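Notes - build night talk, 21/04/2024
Printed grippers, home bench. Keep it under 16 min. Thank Darcy Te Moana for the slot.

Open with why: wanted a hand-held pair, same fingers as the arm will get. Next slides, just click thru, dont read.

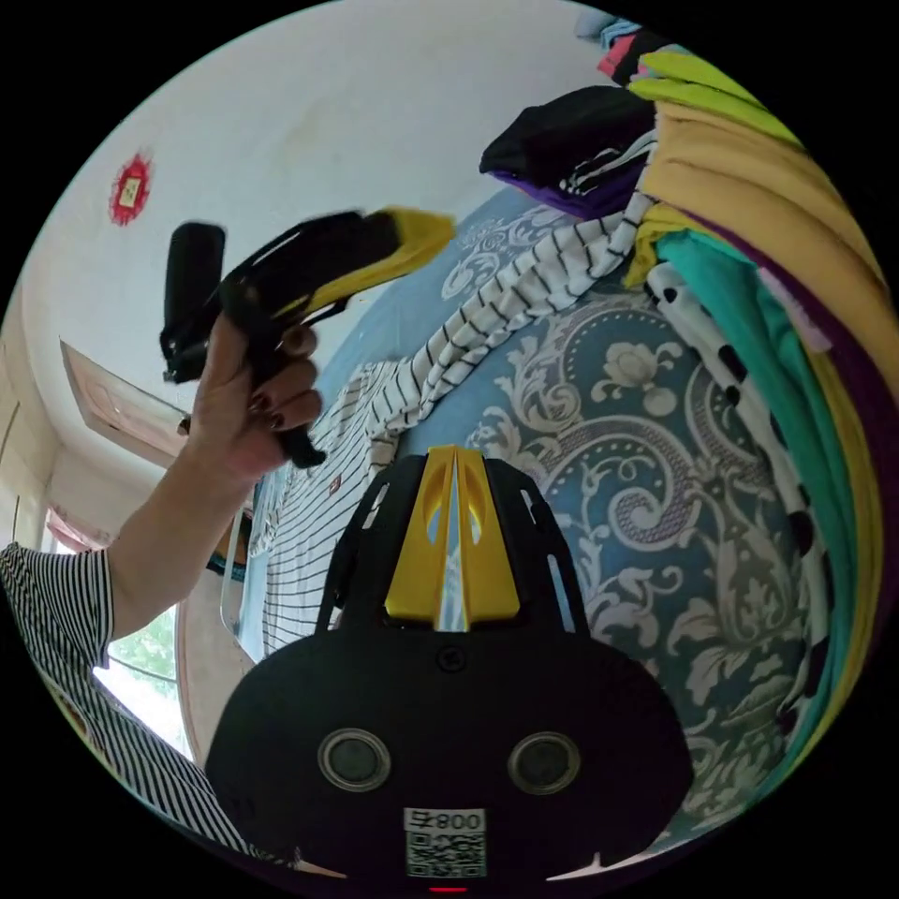
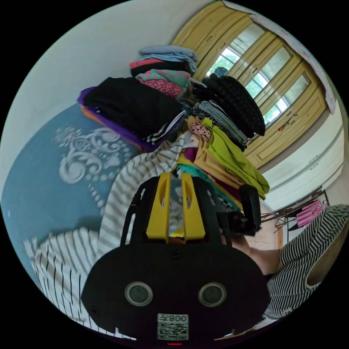
Yellow fingers, black body.
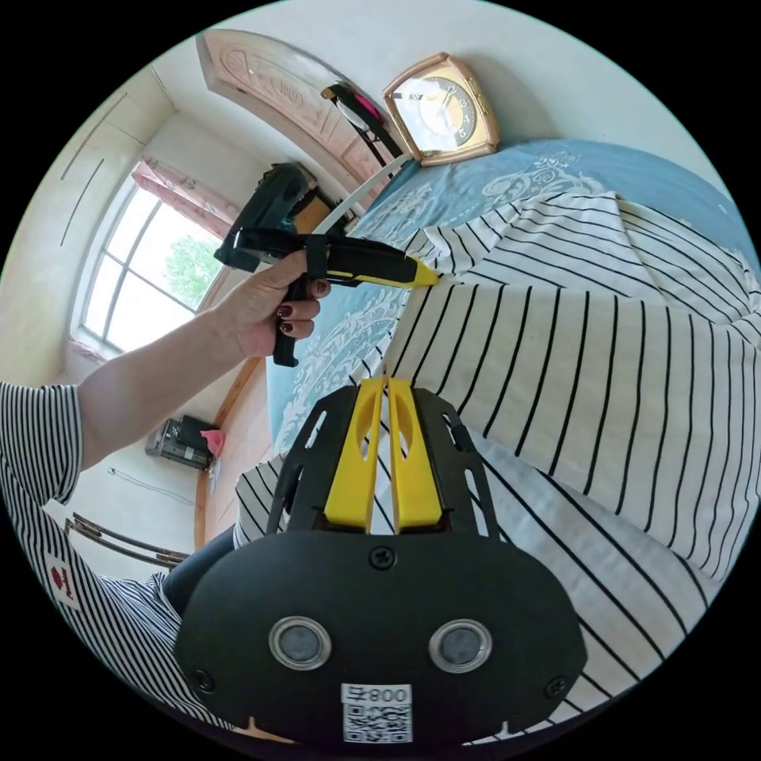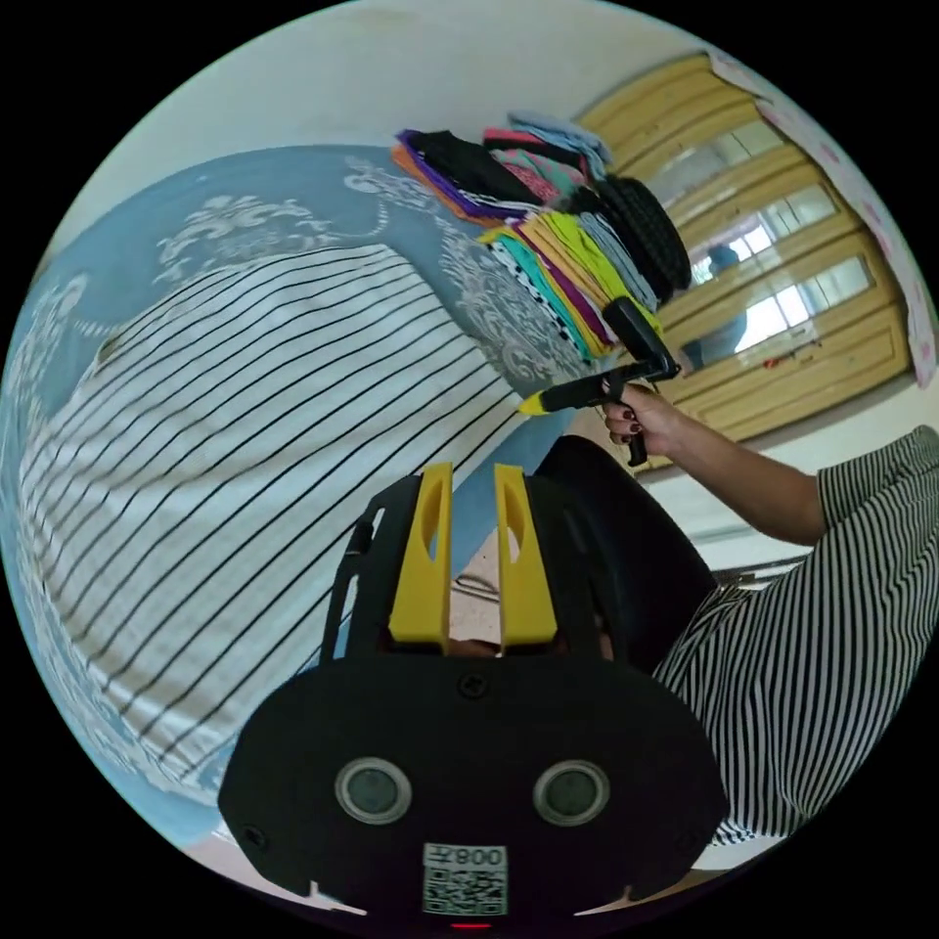

Ok so fingers. First set was too stiff, snapped at the root on a hard squeeze. Second set, thinner wall, slot near the tip - much better on cloth. Print them standing up and they split along the layers. Lay them flat! Say this twice.

Screws. Snug, stop. I stripped 9 inserts in January before Milan Mertens took the driver away from me.

Trigger linkage - pass the spare one around here. Pivot was sloppy, shimmed it with a washer. Still a bit sloppy. Volik springs felt nice but went soft, Storlow ones are stiffer, hand gets tired. No good answer yet, ask the room.

Cloth is the hard part. Thin stuff slides, knits snag, stripes are pretty handy for seeing if a fold went crooked. Start with one shirt, flat on the bed, both hands. Piles later.

Cost slide: 148 for the pair, not counting the botched prints. People will ask about the botched prints. Another 90.

Whats next
- softer pads for the fingertips
- move the trigger parts over to the Nagano arm, which is still in peices on my bench
- Eston files go up once I fix the left side bracket

Questions. If theres none, ask who has printed flexible filament without it jamming and let them talk.

Get the spare linkage back before leaving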